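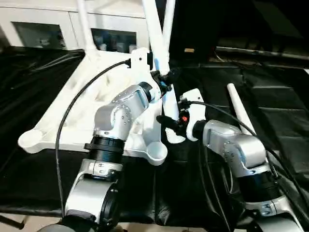
Is the Gunarell two-arm bench worth paying for?
Depends who is asking and what they make. We rented one from Destholm in January for a trial on flat-pack stands and racks, and these are the questions we keep getting by email. The sales page says the pair "handles any household product." I'd want to see that list. A molded star base with splayed legs and white poles coming up out of the hub is a fair test, and having one gripper closed low on the center pole leaves the other arm free for the next part. That's the best argument for buying two arms. It's also the most expensive one.

Does it come ready to run?
No. The brochure says 50 minutes from crate to first task. Ours took two days, most of it cables and calibration.

What does it cost?
Destholm charges 862 dollars a week, arms and controller included. The table is yours to supply. Training is extra and the quote doesn't say so until page four.

How fast is it?
Slower than a person. The claim is 40 stands per shift. We never got near that, and when I asked which stand they had used I was sent the same brochure again.

Can it pick up loose rods?
Sometimes. A rod lying on cloth is harder than one in a rack, and the cloth bunches up if you let it. Support told us to use a rack. Fine, but then somebody has to fill the rack.

What about the cables?
They hang in loops and you will be thinking about them all day. Gunarell sells a Clurkard sleeve kit for this. We tried it on one arm and went back to clips - the sleeve was stiff at the wrist.

How does it compare with the Escobedo unit?
The Escobedo has one arm and a clamp. It's dull and it's cheaper. For anything with a single upright pole I'd look at the clamp first.

Is it safe to stand next to?
The manual says to stay outside the marked zone while it moves, so follow the manual. The word "friendly" on the box is not a safety rating.

Can I get my money back?
Within 50 days on a purchase, minus shipping, if you kept the crate. Rentals are not refunded. Get the terms in writing before you sign, and ask for the training price in the same email.

Last updated Wed 14 May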